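Trodach navigation kit, reviewed after a long spring of using it

I've been meaning to write up Trodach for ages, and now that Leonor Leitão and I have finished our method comparison with it I've run out of excuses! It's a toolkit for testing how a simulated robot finds its way through a home using camera views alone, and we used it to try out King-fai Tang's idea of letting the policy skip any view it can't place and lean on memory until a better one comes along.

Setup took us 12 minutes, and the manual (bless whoever wrote it) is a pleasure. We ran 431 episodes, and the skipping policy got lost in far fewer of them than our old baseline – lovely to see after so many flat results. The logger saves camera views from any run you like, plain floor and close-up panels included.

Views from one simulated home:
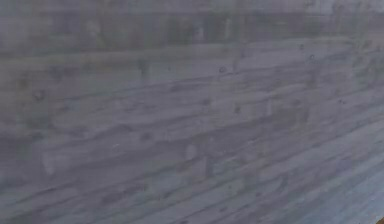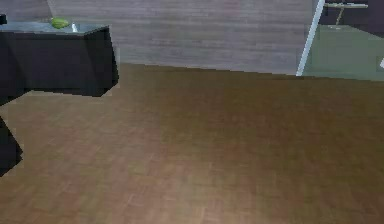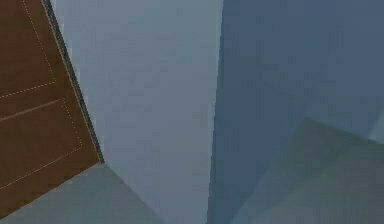 My grumbles are small ones. The replay tool forgets your settings each time you close it, and the export menu is buried 3 levels down, where Leonor found it by accident. Marin Halilović still prefers Kaufmann for big batches, and I can see why, but for a small group like ours I'd pick Trodach again. We'll be moving to version 2 in October.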